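打印本页
用电子邮件发送本页

家具使用与养护
第四讲讲义 木质台面的清洁与日常养护
更新于2019年11月30日

本讲承接上一讲的木材构造，内容限于室内使用的水平木质表面，包括餐桌、书桌、边柜顶面和厨房里的木台面。椅子扶手、门板等竖直部位受力和受污的方式不同，放在下一讲。地板另有专门的一讲。漆器和古旧家具的处理属于修复范围，本课不涉及，遇到这类物件请不要套用讲义里的办法。

一、木材与水分

木材砍伐、干燥、加工成家具以后，仍然会和空气交换水分。空气潮湿时吸湿，空气干燥时放湿，直到木材的含水率与周围的温度、湿度达到平衡，这个数值叫平衡含水率。我国幅员大，各地的平衡含水率差别明显，南方沿海偏高，西北偏低，在木材物理性质试验里常以12%作为换算的标准含水率。大家在查材料手册时看到密度、强度等数据，要先看清是在什么含水率下测得的。

含水率变化引起尺寸变化。顺纹方向变化很小，平时可以忽略；横纹方向变化大，其中弦向又大于径向。一张实木拼板桌面，长度几乎不变，宽度在雨季和采暖季之间却可以差出几毫米。上一讲讲过的穿带、长孔螺钉、木制扣件，都是为了给这部分变化留出余地。养护阶段要记住的是，清洁时带进去的水也参与这个过程。水只湿了上表面，上表面先膨胀，下表面没有动，板子就会有翘曲的倾向。偶尔一次影响很小，长期每天用滴水的布擦同一面，影响会慢慢积累。

人造板的情况要分开讲。胶合板相邻层纹理互相垂直，尺寸比较稳定，弱点在边缘和胶层。中密度纤维板表面平整，遇水后厚度方向膨胀，干燥以后一般恢复不到原来的厚度，所以桌边鼓起来以后很难修。刨花板也有类似问题。贴了薄木皮的板，木皮本身很薄，打磨的余地很小，磨穿一处就露出基材。

判断一块台面是实木还是贴皮，可以看端面。实木板的端面能看到年轮线，并且与板面上的纹理接得上；贴皮板的端面通常封了边，纹理与板面对不上。也可以翻到背面看节疤的位置，实木上较大的节疤往往正反两面都有痕迹。单靠重量和敲击声判断不可靠。

二、涂饰的种类

台面怎样清洁，首先取决于表面是什么涂饰，其次才是木种。课堂上把常见的涂饰分成两大类：在木材表面形成连续薄膜的，和主要渗入木材内部的。两类之间有过渡，市面上不少产品是混合配方。

成膜类包括硝基漆、聚氨酯漆、水性漆、虫胶漆等。聚氨酯漆膜硬，耐水、耐热、耐溶剂性能都比较好，现在的成品餐桌用得多。硝基漆干得快，手感好，容易局部修补，耐热和耐溶剂差一些，热杯子放久了容易起白印。虫胶漆溶于酒精，用含酒精的清洁剂擦拭会直接损坏漆膜，70%的消毒酒精也不例外。水性漆品种很杂，性能从很差到很好都有，只能看具体产品的说明。

渗透类包括亚麻籽油、桐油、木蜡油和各种调配的擦拭油。这类涂饰保留木材触感，局部磨损后可以局部补油，缺点是抗污能力有限，需要定期保养。木蜡油里的蜡在表层留下一层很薄的保护，时间长了会磨掉。

纯蜡涂饰现在少见，多在已有的油或虫胶底上再打一层蜡。蜡怕热，也怕有机溶剂，碱性清洁剂会使它发乌。

另外还有一种情况是没有任何涂饰，也就是白茬。部分案板、和面板、老式厨房台面属于此类，清洁方式与前两类不同，后面单列。

三、辨认涂饰的简易办法

有产品说明时以说明为准。没有说明时，按下面的次序试，每一步都在不显眼的位置做，例如桌面背面靠边处或者抽屉面板的内侧。注意有些家具背面没有做涂饰，或者做得比正面少，在那里得到的结果不能代表正面。

第一步，看。侧着光观察表面，成膜涂饰反光连续，木纹的管孔多半被填平或者盖住；渗透类反光较弱，能看到管孔的凹陷。开放漆虽然成膜，也保留管孔，容易看错。

第二步，滴水。滴一小滴清水，等几分钟。水珠保持原样，多半是成膜涂饰，或者近期保养过的油蜡面；水慢慢摊开、颜色变深，说明是保养不足的油面或者白茬。试完马上擦干。

第三步，酒精。用棉签蘸少量酒精，轻点一下，等片刻后触摸。发黏的可能是虫胶。没有反应就继续下一步。

第四步，稀释剂。用棉签蘸少量硝基漆稀释剂，轻点。软化、发黏的可能是硝基漆；没有变化的多半是聚氨酯一类的交联漆膜。这一步有气味，也有着火的危险，只在实训室的通风柜旁由指导教师带着做，家里不要做。

四步做完仍不能确定的，按最娇弱的一种对待：少水，中性，不用溶剂，不加热。

四、日常擦拭

日常清洁的目的是把浮尘、食物残渣和手上的油脂带走，同时尽量不磨损涂饰。次序是先干后湿，最后再干。

先干：用软毛刷或者干的超细纤维布把颗粒物带走。沙粒和面包屑一样的硬碎屑，夹在湿布下面来回推，就等于用砂纸在磨。很多台面上的细划痕都是这样来的，光泽越高的表面越容易看出来。

后湿：布浸水后拧到不滴水，摊在手上感觉潮而不湿。顺着木纹擦，一段一段往前走，相邻两道之间略有重叠。油污重时，可以在水里加很少量的中性清洁剂，擦完再用清水布过一遍。清洁剂残留在台面上，干后发黏，会更快地吸灰。

再干：用另一块干布收干，包括桌边、拼缝和桌面与桌腿交接的地方。拼缝里积水容易被忽略，时间一长，缝口两侧的涂饰会先开裂。

擦拭材料的选择上，棉布吸水好，掉毛，旧的比新的合适；超细纤维布带灰能力强，但不宜用在高光的虫胶面和打蜡面上，用力时会留下细痕；海绵吸水量大，适合吸走洒出来的液体；带有研磨面的百洁布只可用于白茬台面，并且要顺纹。三聚氰胺泡沫，也就是俗称的魔术擦，本质上是一种很细的研磨材料，亚光漆面擦过会局部变亮，亮光漆面擦过会局部变乌，两种都很难恢复。

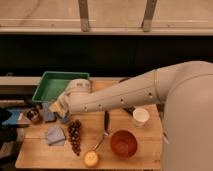 清洁用品的颜色也在选用的考虑之内，课上常被忽略。染色的布和海绵在吸足水、碰到碱性清洁剂或者酒精之后可能掉色，深红、深蓝和黑色的新布尤其要先洗过几遍。浅色木台面管孔里一旦进了染料，擦不出来，只能打磨。像图里这种浅色的木桌面，配淡黄、米色一类的擦拭材料比较稳妥，即使有轻微掉色，留在台面上也不显眼，而且浅色材料本身脏了看得出来，便于及时更换。深色台面没有这层顾虑，但浅色布掉下来的毛会很明显，可以改用织得较密的布。检查是否掉色的办法是把布浸湿，用白纸巾包住拧一下，看纸巾上有没有颜色。

清洁用品不要湿着放在木台面上过夜。湿布下面的空气不流通，涂饰长时间泡在水里，第二天常见的结果是一块边界清楚的白印。如果布里还有铁质碎屑，例如钢丝球掉下来的短丝，含单宁的木材如橡木、栗木、核桃木会生成蓝黑色的斑点，这种斑点在木材内部，处理起来比白印麻烦得多。同理，橡木台面上不要长时间放生铁锅和罐头盒。

五、常见污渍

处理污渍有两条通用规定：越早越好；从最温和的办法开始，一种办法试过无效，清掉残留后再换下一种。几种清洁剂混在一起用，既危险也没法判断是哪一种起了作用。含氯漂白剂与酸性清洁剂严禁混用。

油脂。成膜面用温水加少量中性清洁剂。油蜡面先用吸油纸压，不要推擦，再用专用皂液清洁。白茬面可以撒一层滑石粉或者玉米淀粉，压上吸水纸，放置一夜后扫去，通常要重复几次。

茶、咖啡、红酒。成膜面及时擦去一般不留痕。进入油蜡面或白茬面的，先用清水布反复沾吸，残留的颜色可以用稀双氧水点涂，点涂后木色可能变浅，事先要在背面试过。

墨水和记号笔。油性记号笔溶于酒精，聚氨酯漆面上可以用棉签蘸酒精逐点擦，棉签脏了就换，不要扩大面积。虫胶面和硝基面不能这样做。墨水进入白茬木材后一般只能刮除或打磨。

蜡烛油。等它完全变硬，用塑料卡片贴着表面平推，剩下的薄层用软布擦。用吹风机加热再吸的做法流传很广，对硝基漆和打蜡面有风险，本课不推荐。

胶带残胶。先用手指揉搓成团，再用少量植物油浸润几分钟后擦去，最后用中性清洁剂去油。市售除胶剂多含溶剂，使用前先做第三节的试验。

宠物尿液。渗入后木材发黑，并有气味。成膜面及时处理可以避免，油面和白茬面一旦发黑，需要打磨后用草酸溶液处理。草酸有毒，有腐蚀性，操作时戴手套、护目镜和口罩，用后彻底清洗，实训课上会专门演示。

六、白印与黑印

白印和黑印是台面送修最多的两种问题，成因不同，处理也不同，必须先分清。

白印在涂饰层里。水汽或者热使漆膜里产生细小的空隙，光线散射，看上去发白。木材本身没有受损。新出现的白印有时放几天会自己变淡，可以先等一等。没有消退的，用软布蘸极少量的矿物油或者家具上光膏，顺纹轻擦，隔一夜再看。仍有残留时，可以用很细的研磨膏处理，但处理后的局部光泽会与周围不一致，需要整面统一。硝基漆面的白印在修理厂一般喷防白水，让漆膜表层重新溶开、排出水汽，这一工序需要经验，不要自行尝试。

黑印在木材里。多是水透过破损的涂饰进入木材，与单宁和铁离子反应，或者长期潮湿后长了霉。擦表面没有用处。需要去掉这一块的涂饰，用草酸处理，清洗，充分干燥，再补做涂饰。干燥时间要足，木材还潮就封上新漆，白印很快会出现在新漆膜里。

两种印记同时存在时，外圈发白、中心发黑，说明涂饰已经破了，按黑印处理。

七、划痕、凹坑与烫痕

划痕按深度分三档。只在漆膜表层的，光线一转就看不见，可以用上光膏减轻。划穿漆膜、没有伤到木材的，会有一条浅色的线，用同色的修补笔描，描完马上把线外的颜色擦掉。伤到木材的，用硬蜡条填平，填完用塑料刮片刮到与台面齐平，再补光泽。修补笔选色宁浅勿深，深了看上去像一道裂纹。

凹坑是木纤维被压缩，纤维没有断的话，可以用湿热使它回弹。办法是在凹坑上放一块湿布，用电熨斗尖部隔布短时间加热，蒸汽进入纤维后凹坑会鼓起一部分。只适用于白茬面和油面的实木，成膜面加热会起白印，贴皮板加热会使胶层松开。凹坑边缘有折断的纤维时，回弹不完整，剩下的部分填补。

烫痕分两种，发白的归入上一节的白印，发黄发黑的已经炭化，刮掉炭化层后再填补。预防比修理省事得多。隔热垫要有足够的厚度，底面不能是硬塑料，软质塑料垫也不合适，其中的增塑剂会迁移到漆膜里，使漆面发软，留下与垫子形状一致的印子。选毛毡、软木或者棉织的垫子较好。电子设备底部的橡胶脚也会出现同样的问题，长期不移动的设备可以在脚下垫一小片毛毡。

八、油面与白茬面的保养

油面每隔90天检查一次，检查方法就是第三节的滴水。水能成珠，不必补油；水很快摊开，就该补了。使用频繁的餐桌，座位前方的区域总是先失去保护，可以只补这几处。

补油的步骤：清洁台面并等到完全干燥；用细砂纸顺纹轻磨，去掉竖起的木毛；除尘；用布蘸少量油，薄薄地擦开；按产品说明等待，把没有吸进去的油全部擦掉；放在通风处固化。最常见的错误是油擦得太多，又没有把多余的擦净，表面结成一层发黏的膜，灰尘粘在上面，只能用溶剂洗掉重来。

油布的安全问题每次上课都要重复。浸过亚麻籽油、桐油的布在固化时放热，团在一起放进垃圾桶，热量散不出去，可以自行起火。用完的油布应当摊开、单层晾在不燃的地方，干硬以后再丢弃，或者完全浸在水里，放进有盖的金属容器。实训室的油布一律投入门边的红色铁桶，不得带走。

课程实训所用的木蜡油是Zenetti的哑光款，台面皂液由Casanent提供，浓度按桶身标签调配。自己在家练习可以用别的产品，但在作业里要写明品名和成分，说明书附在后面。去年有同学把Ivow的地板蜡用在书桌上，蜡层偏硬偏滑，写字时纸会移动，这类产品在台面上不合适。

白茬案板和台面的清洁以刷洗为主。用热水和硬毛刷顺纹刷，刷完两面都要过水，使两面湿度接近，再竖起来晾干，不要平放，不要晒太阳，也不要靠近暖气。气味重时，可以撒粗盐后用切开的柠檬擦一遍再冲净。切生肉的案板与切熟食的分开，刀痕很深、里面已经发黑的案板应当刨平或者更换。接触食物的面若要上油，使用食品级矿物油或者已充分固化的纯桐油，不要用炒菜的植物油，那些油多数不能固化，放久了会酸败。

九、光、热与湿度

木材和涂饰都会随光照变色。樱桃木变深，核桃木变浅，多数浅色木材变黄。桌上常年放一块桌布或者一台设备，移开后会看到颜色差。新家具的头几个月变化最快，这期间桌上的东西应当经常换位置，伸缩餐桌的中间加板也要拿出来，与桌面一起见光。已经出现的色差，把遮挡物拿走，让浅的部分慢慢追上，一般能缩小，不一定能完全消除。

台面与暖气、壁炉、空调出风口之间应留出距离，暖气一侧建议不小于70厘米。采暖季室内很干，实木桌面端头容易开裂，可以在房间里加湿，但加湿器的喷口不要朝着家具，更不要直接放在桌面上。超声波加湿器如果用自来水，喷出的雾里带有矿物质，落在深色台面上是一层白粉，每天用干布带掉即可。

雨季的问题相反，门板和抽屉发紧，台面摸上去发潮。六月到采暖开始之前，贴墙的边柜要离墙留出约2厘米的缝，让后背通风。柜内可以放干燥剂，注意集水盒的水位，氯化钙吸湿后的溶液滴在木材上，那一块会长期潮湿，很难弄干。

搬家和长途运输之后，家具要先在新环境里放一段时间，等含水率接近当地的平衡值，再决定是否修理。从南方运到北方的桌子，刚到时缝隙不大，一个冬天过去才完全显出来，过早填补，第二年雨季木材膨胀，填料会被挤出来。

十、养护记录

从本讲开始，每组负责一张实训桌，填写养护记录，直到学期结束。记录表包括以下各项：

台面编号与木种（不能确定的写“待定”）
基材：实木、贴皮或其他
涂饰种类及判断依据
首次检查时的损伤，附位置草图
每次清洁的日期、用具、清洁剂和稀释比例
室内温度与相对湿度
处理后的变化

草图用铅笔画，以桌面的一个角为原点，标出损伤到两条边的距离。文字描述要写得可以让另一组的人找到同一处，避免“有点脏”“比较旧”之类的说法。湿度用实训室墙上的表读数，手机软件上显示的是室外数据，不采用。

十一、作业与思考题

1. 在家里或者宿舍选一张木质台面，完成第三节的前两步，写出判断和理由。酒精试验可做可不做，做之前征得物主同意。

2. 同一块湿布，在聚氨酯漆面、油面和白茬面上各放一夜，可能出现什么结果？分别说明发生在哪一层。

3. 一张橡木餐桌上有一块直径与杯底接近的印子，外圈白，中心灰黑。写出处理步骤，并说明哪几步之间需要等待。

4. 阅读Nyaga家具厂随货附带的保养卡（复印件已发），找出其中与本讲内容不一致的两处说法，查资料判断谁更可靠。

5. 有人主张实木桌面应当正反两面同时上油。结合第一节的内容讨论其依据。

作业手写或打印均可，下次上课前交到讲台旁的文件盒。需要补交的，先在组长处登记。

十二、下讲预备

下一讲为座椅与扶手，请预习教材中榫接合松动的部分，并带一块自己常用的擦拭布到课堂，用来做掉色和掉毛的对比。衣袖宽大的同学请备好袖套。

打印本页
用电子邮件发送本页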